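Home Reviews Workshop Notes Archive Contact

I've had the Urner two-arm bench kit from Noltex for a little over a month now, and a few people have asked whether it's worth the money. My short answer is yes, if you have patience for cables.

It arrived in 9 boxes. The arms come built, so most of the work is in the enclosure and the wiring. The guide says you can do it in an afternoon. It took me 17 hours spread over several evenings, and a good part of that went on the posts, which I put in the wrong way round the first time.

Noltex sell a setup service as well, done over a video call. I didn't use it for the build but I did book one session for calibration. They were on time and knew the kit well. It lasted 26 minutes and sorted out a fault where the right arm lagged behind the left.

The software is called Flilex. It's plain to look at and does what it should. Saving a routine is easy. Editing one afterwards is not, and I usually end up recording it again from scratch. There was an update in December that made the menus quicker but moved the speed setting somewhere odd.

I looked at the Damasceno kit before buying. It's cheaper, but the arms are shorter and you have to supply your own base.

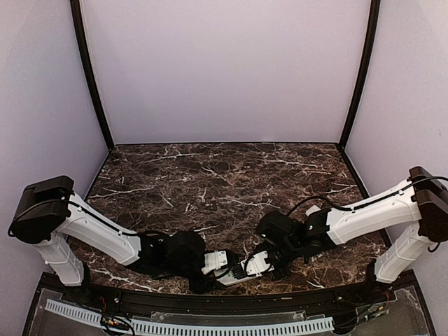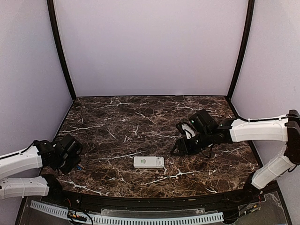

Reach was the main thing I wanted to know about before I bought, and the sales page is vague on it. With the arms fixed at the two front corners, they can meet low down in the middle of the table, fingers overlapping, as in the first picture. For passing small parts from one side to the other that is what I need. The back corners I haven't tried properly yet. The cables along the top of the white links are clipped or tied down, and I'd check those ties every week or so. My other complaint is the wiring at the front, where the connectors sit out in the open by the slotted strip. I'd pay a bit more for a cover.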